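Cloth folding

Cloth folding is the reduction of a flat piece of fabric to a smaller, regular shape by laying one part over another. It is applied to towels, napkins, dusters, clothing and bed linen, for storage, transport or display. The finished item is usually a rectangle with its raw or hemmed edges turned to the inside.

Work surface

Folding is normally done on a table larger than the opened cloth. A smooth, matt covering is preferred in laundries, as glossy coverings allow light fabrics to slide. Creases in the covering are tolerated near the edges of the table but are pulled flat in the working area, where they can print through thin cotton.

Picking up

A small cloth is lifted by a pinch near an edge or corner. The held part doubles over at the grip and the remainder hangs in soft folds, its shape depending on the weight and stiffness of the weave. Cloths in two colours are easier to orient, the change of colour serving as a guide to which part is held and which hangs free. 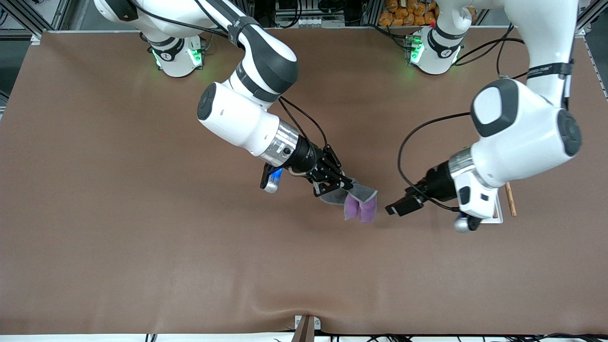
Spreading

The cloth is lowered with its free edge touching the table first, then drawn back until it lies flat. Remaining wrinkles are smoothed outwards from the centre. Heavy towelling may need a second lift.

Common folds

Half fold: one edge is brought to the opposite edge. Repeating it at right angles gives the quarter fold.

Three-part fold: each side is turned in over the middle third. It is the usual fold for hand towels and hides both long edges.

Roll: the cloth is folded lengthwise and rolled from one end. Rolled cloths are stored upright in baskets or drawers.

Stacking

Folded cloths are stacked with the closed edge facing outwards, so that one can be drawn out singly. The Tretcombe laundry handbook, compiled by Salamatu Iyamu and revised in June 2018, limits a shelf stack to 20 cloths and a stack height of 400 mm.

See also

Ironing; Linen cupboard; Napkin folding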